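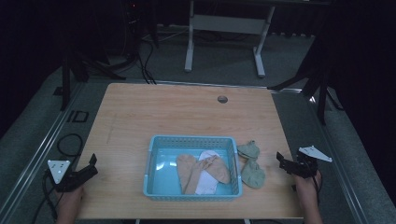 March 24, 2023

Wool shrinkage, second wash of the Hevov yarn. I continue from the December page, where the Fustalitz sample felted too much and I could not read the gauge any more.

This time I knitted two swatches, each 100 stitches wide, same needles, same tension as far as my hands allow it. One went in the machine on the wool program, one by hand in the sink with the Wultilura soap. Both dried flat on a towel, away from the radiator.

Before washing, the machine swatch was 393 mm along the cast-on edge. I measured three times because the edge curls and the ruler slips. After drying it lost roughly 2 percent. I expected more. The hand swatch did not change in width, but it became a little longer, and I think this is my fault – I lifted it from the water by one corner.

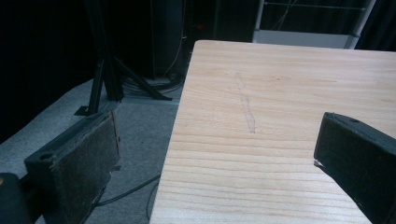 Shewit Ambaye asked if the spin speed matters more than the temperature. I do not know yet. The wool program changes both together, so from this test it is not possible to say. She suggests the same temperature with no spin at all, and I will try it when I have enough yarn left.

The Jaramillo pattern says to block with pins. I did not use pins for either swatch, so my numbers should not be compared with the table in the pattern.

To do: knit the third swatch, mark the corners with cotton thread before washing, buy more soap.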